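3.2 Soiling and laundering of the test cloths

The cloths used in the main trial were plain white table covers bought in a single lot from Brurier and cut to one size before hemming. All were washed once without detergent to remove finishing agents, then dried flat. Of the 232 cloths prepared in this way, 6 were set aside as unsoiled controls and the others were assigned at random to the four soils described in Section 2: black tea, coffee with milk, tomato sauce, and rapeseed oil colored with paprika.

Soils were applied from a pipette held at a fixed height and left in place for the aging period given in Table 2. Aging took place in a closed cabinet kept at constant temperature. Cloths were stored flat during this time, as folding was found in the pilot work to transfer oil from one layer to the next and to produce a second, fainter mark that could not be told apart from the first after washing.

Washing followed the household cycle used by Avotiņš in the Rirness survey, with 2 changes. The prewash was omitted, and the ballast load was made up of cotton towels of known weight in place of mixed garments. Detergent was dosed by mass. Three detergents were compared: the reference powder, a commercial liquid sold under the name Clarna, and the liquid with an added enzyme blend. The order of the cycles was shuffled so that no detergent was always run first in a given machine.

After drying, each cloth was graded by two readers working apart from each other. Grading was done with the cloth spread on a table, not mounted on a board, because table covers are judged by their users in this position and because slight wrinkling changes how easily a weak mark is noticed. Readers gave a grade from 0 (no mark found) to 5 (mark unchanged from the soiled state) and noted the color of any residue in their own words. Where the grades differed by more than one step, a third reading was taken and the median was used. Small, pale marks of the kind in Figure 4 accounted for most of these third readings.

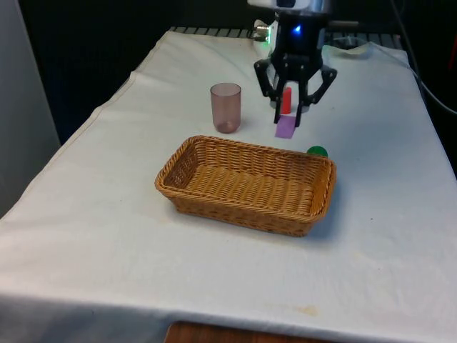

Figure 4. Faint yellowish-brown stain on a white cloth spread over a table. The mark is small and irregular in outline.

3.3 Agreement between readers

A total of 482 readings were available after the third readings were included. Agreement was high at both ends of the scale and poor at grades 1 and 2. The difficulty was greatest for tea, where one reader tended to record a light residue as a general yellowing of the fabric and the other recorded it as a stain with a weak edge. Tomato sauce gave the fewest disputes, as any residue kept a reddish tone that both readers identified without trouble.

Wrinkling had a measurable effect. When a subset of cloths was pressed and graded again, the median grade for tea rose by one step, meaning that marks missed on the wrinkled cloth were found on the pressed one. No such shift was seen for the oil. We did not correct the main results for this effect, and grades of 0 for tea should be read as "not noticed in use" and not as proof of complete removal.

The instrument readings reported by Palamarchuk for similar soils do not show this loss of agreement at low grades. Those readings were made on small swatches held under tension, and the two sets of results can be compared only for cloths graded 3 or above. The comparison is given in Section 4.1, together with the results by detergent.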